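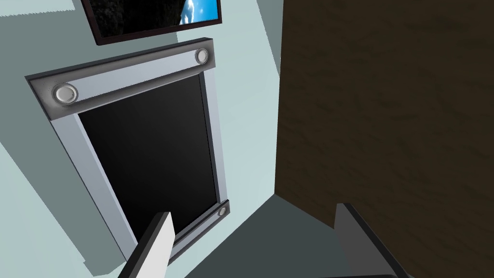
Wall unit, dark glass panel, two knobs on the top bar.

Feb 16, 2026

Glaze notebook, continuing from the last page where I ran out of room.

Opened the kiln this morning and the Wenent tests are a mixed bag! The iron blue went gorgeous on the stoneware tiles, that deep inky color with the rusty break over the edges, and then on the porcelain it did almost nothing. Sort of a sad gray-green. Same bucket, same day, same number of dips. I had my heart set on it for the porcelain cups, so that's a bit of a blow, but Mahlet likes the gray-green and wants a jar of it set aside, so one jar is hers. It's on the low shelf with her initials on the lid. Please don't stir it back into the big bucket.

Full list of what was in there, because last time I didn't write it down and spent an evening guessing: 18 tiles in all, on the middle two shelves. Top shelf was Mahlet's bowls. Bottom shelf was the Tamiru clay bars for the shrinkage test. Everything to cone 6 with the slow cool turned on.

Cones: top shelf witness cone was down flat, middle one bent nicely with the tip just touching, bottom one was barely nodding. So we're still hot on top and cool on the bottom. I moved the half shelf over to the left like we talked about and I can't say it helped. Next time I want to try leaving a bigger gap under the bottom shelf and see if that evens it out. If it doesn't, I'm going to start asking whether the lower element is getting tired (it does look saggy on the back wall, but it has looked saggy forever).

Pinholes. Ugh. Tiles 4, 7 and most of the row after that have them, all on the Momex white. I thought it was dust, so for this batch I wiped half the tiles with a damp sponge and left the other half alone, and the pinholes are on both. So not dust, or at least not only dust. Mahlet thinks the bisque was too quick and gas is still coming out when the glaze melts. She wants to slow down the bisque between red heat and the top. I'd rather add a hold at the end of the glaze firing and let it heal over, mostly out of laziness, since it's one line in the program. We agreed to do one of each. Hers goes first.

Specific gravity on the Momex was high when I checked it after the fact, too, so it went on thick. I thinned the bucket with two cups of water and it felt much better on the whisk. Didn't re-measure, the scale battery was dead. New batteries are on the shopping list.

Tamiru bars: wet length was 100 mm on every bar, marked with the calipers. After firing I'm getting 12 percent shrinkage on the plain ones and a little more on the ones with the added feldspar. The grogged bars warped, all in the same direction – I think that's me, I dried them on the wooden board by the window and flipped them only once. Redo those on drywall, with something flat on top.

Absorption test still to do. I weighed the bars dry and wrote the weights on masking tape stuck to each one, and then realized the tape has to come off before they get boiled. So copy the weights into this book first. Future me, please.

Dry materials: I mixed a 1,000 gram batch of the Bidel clear on Friday and sieved it twice. There was a surprising amount of crud in the first pass, little hard white lumps that wouldn't push through. Probably the whiting, that bag has been open since the roof leak. I broke the lumps up in hot water and got most of it through on the second go. It's sitting now with the lid on. It settles like concrete, so somebody give it a stir if you're walking past, and I'll add a pinch of Epsom salts once I've seen how it behaves.

Things that stuck: one tile to the shelf, from a drip that ran right off the foot. Chipped it off with the putty knife and it took a flake of kiln wash along with it. Shelf needs scraping and two fresh coats before it goes back in. The other shelves are fine.

Next load, as far as I know: Mahlet's mugs, 14 new tiles with the thinned Momex, and the Bidel clear over the three slips (black, ochre, and that greenish one with no label). I'd like to unload all that before March so the sale pots can have the kiln to themselves.

Also we're down to the last box of small cones. Ordered more, plus wax.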